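# The Second Life of the Office Computer

Every July, when leases run out and budgets turn over, offices clear their desks. The old computers go into a hallway, then a storage room, then a truck. Some of those trucks end up in Paredes, at a low brick building with a loading dock on the north side and a sign that says Jamstead.

Jamstead buys used desktop computers by the pallet, fixes what can be fixed, and sells them to schools, small shops and families. Siham Ghoneim started the business in her garage with 40 machines from an insurance office that was closing. The company now sells 2000 a year.

"People think a computer dies," Ghoneim says. "Mostly a part dies. Or the fan fills up with dust and the thing gets slow, and someone decides it's time for a new one."

The first job is the drives. Each one comes out and is wiped, and a drive that can't be wiped is shredded. Customers get a list of serial numbers afterward. Hala Bouzid runs this part of the shop and doesn't let anyone else sign the list. She worked in hospital records before this and brought the habit with her.

After that comes sorting. Machines from large offices are the easiest to deal with, as they tend to arrive in matched sets with the same parts inside. Home computers are harder. One may have an odd power supply, or a screw that someone forced in at an angle years ago. Ashraf Ait Ali, the senior technician, keeps a coffee can of screws he has drilled out.

He likes the older tower cases best. The side comes off, the parts are where you expect them, and most can be swapped in a few minutes. Thin desktops and all-in-ones take longer, and in some of them the memory can't be changed at all. Ghoneim pays less for those and turns down whole pallets of certain models.

Money is tight in this trade. A plain refurbished tower brings in $300 on a good day, and out of that come the freight, the labor and any part that had to be bought new. Graphics cards help. A machine with a decent one sells within days, usually to a parent.
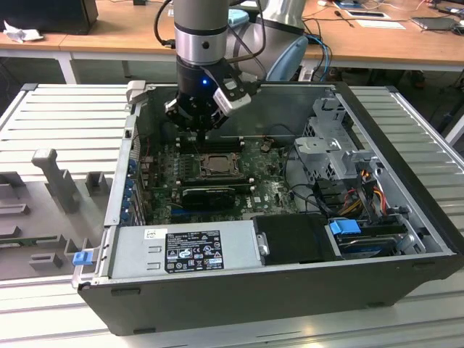

The parts left over have their own market. Memory is tested and sold in pairs. Processors go into foam trays and are bought by repair shops as far away as Nunau. Cases with bent panels go for scrap, along with boards that fail the test twice.

The biggest single buyer last year was the school district in Aloro, which needed machines for 13 libraries. Nesma Lamrani, who handled the purchase, asked for a two-year warranty and got one. Three computers have come back since then, two with bad power supplies and one with juice in the keyboard port.

Ghoneim is looking at a second building across the road. The rent is fair, but it has no loading dock, and she hasn't decided whether she can live with a ramp.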